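Pluvau Practitioners' Forum
Working Practice > Shared Spaces > Draft note on furniture tasks, clause 2

h_alaoui (moderator)
Members are invited to comment on clause 2 of the draft note before it goes to the editing group. The clause reads: "Where an arm works at a cabinet, doors shall be fully open and secured before motion begins, and no person shall stand within reach of the arm or the doors." Comments should propose wording wherever possible.

tanabe_bench
We support the first half. A door left half open is the most common cause of a stopped run in our log. "Secured" needs a definition. A domestic hinge will hold a door open on a level floor, but it will not resist a knock from a forearm. We propose "held open by a stop or by a hinge rated for the purpose".

Marlpit
I must disagree with the previous member. Very few household cabinets carry a rated hinge of any kind, and the purpose of these trials is to work with ordinary furniture. If the clause is adopted in that form, most sites will ignore it. I would prefer a limit on arm speed while the hand is inside the door line.

tanabe_bench
A speed limit is acceptable to us as an addition. It does not replace the stop. A slow arm can still pull a door off.

quillon7
May I raise the matter of overhang? The draft says nothing on items which project beyond the edge of the furniture. At our site a flat item may project by up to 15 cm, and anything further must be moved back by hand with the arm stopped. The rule has been in place since August and has caused no difficulty.

Marlpit
Does that apply when the hand is in contact with the item? Moving it back by hand would then mean reaching between the fingers and the load.

quillon7
It does not. The hand is to be withdrawn first. I accept that our sheet should say so. 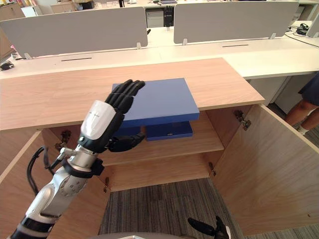

Posted by h_alaoui (Houda Alaoui, moderator) | Sep 1, 2022 | Reply to quillon7

The point on contact is well made, and the cabinet task bears on it directly. The blue board overhangs the front of the top, the fingers are against its left edge and the thumb is underneath, in the opening. Both doors are wide open. I would therefore add to clause 2: "No item shall be adjusted by a person while any part of the hand is touching it or lies beneath it."

Members should also consider the desks behind. Small items such as a mouse or a headset are often left on nearby surfaces, and the draft does not say whether these must be cleared.

Marlpit
I support the added sentence. I do not support clearing neighbouring desks, which in a shared office belong to other people's work.

tanabe_bench
Agreed on the sentence. On desks, we would clear anything with a trailing cable and leave the remainder to the site. Our request for a door stop stands.

h_alaoui (moderator)
Noted. Both views on the door stop will be sent forward with the revised text.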